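A thread about suture pads, which is what I think about now instead of having hobbies.

1/ The department asked me to pick a practice pad for the bench before November. I assumed this would take an afternoon. I now own opinions on four kinds of pink rubber and a spreadsheet my family is tired of hearing about.

2/ The contenders, as they were handed to me: Brekke (firm, cheap, smells like a new shower curtain), Bollarard (nice skin, awful underneath), Dusotel (the one everybody recommends and never has in stock), and Sarkora, which is the company that sent three free ones and a mug. I have tried to be fair about the mug.
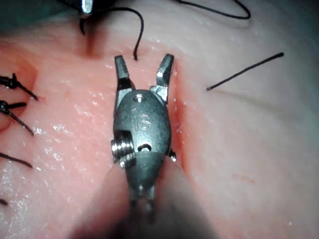 3/ Shine is the first thing people argue about. One camp wants a dull pad, easy on the eyes. The other camp wants it to look like something you'd find inside a person. I joined the second camp the first time I looked up close, with the jaws open and pink showing through the gap, and saw all those tiny white specks of glare on the left. Glare is annoying. You should learn to be annoyed by it early, on something that costs less than lunch.

4/ Firmness is where the money goes. Too soft and the needle drags the whole pad along for the ride. Too firm and you're hemming a tire. The Brekke is a tire. I say this with affection, having put 90 stitches in one and bent my patience permanently.

5/ Now the cut. Please, I beg you, make it shallow and straight. Every beginner wants to carve a canyon, and then wonders why the edges won't meet. A fine red line across the middle, with a curved needle and a long black thread waiting beside it, is plenty to ruin your evening.

6/ Thread also has a personality. Mine likes to make one big lazy loop up top and then wander off into the dark. I've stopped taking it personally. Shorter thread helps. So does putting it down and getting coffee.

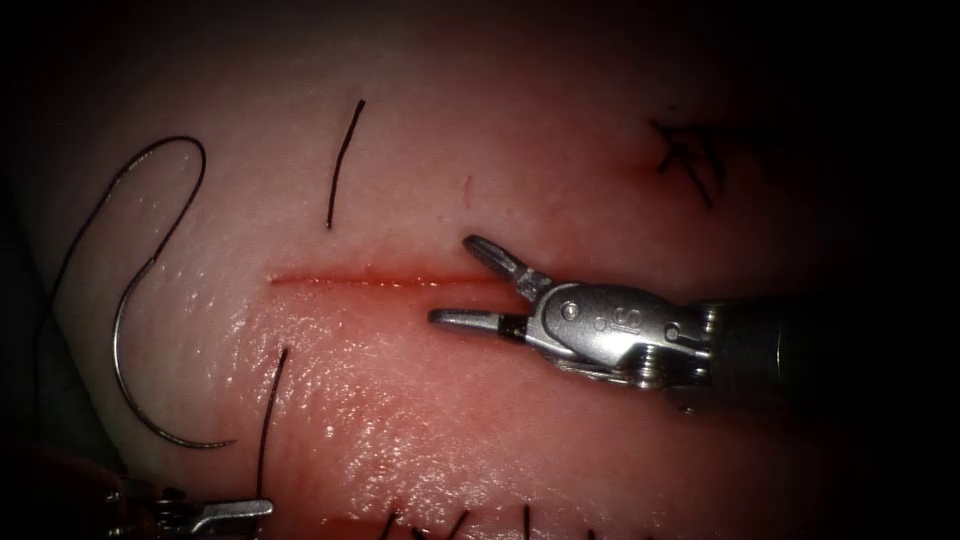 7/ One reply already in: Bollarard pads are fine if you leave them out of the wrapper overnight, and I'm apparently storing them like a savage. Noted. I tried it. The top got nicer and the bottom stayed exactly as awful, so we're both right, which is the worst way for an argument to end.

8/ Someone else wants to know how long a pad lasts. The box says 600 passes. Whoever wrote the box has met neither me nor my knots. I retire one when the holes start joining up and forming their own government.

9/ Same person asked about price. If you order for a whole teaching year you can get past 3000 dollars without trying, mostly in shipping, because apparently rubber travels first class. Ask for the plain box. The fancy case has a foam insert and a latch that broke on day two.

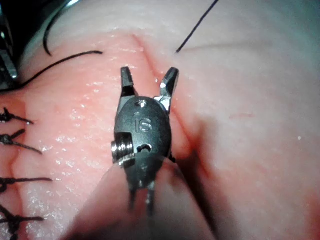

Open jaws, thin red line, a whole lot of pink.

10/ Where I've landed: Dusotel for anyone past their first month, Brekke for the people still stabbing. Sarkora gets an honorable mention and keeps sending emails. I've put in for 13 of the Dusotel, estimated delivery "soon."

11/ Muting this for the night. If you have a trick for getting the new pad smell out of a drawer, my replies are open and so is the drawer.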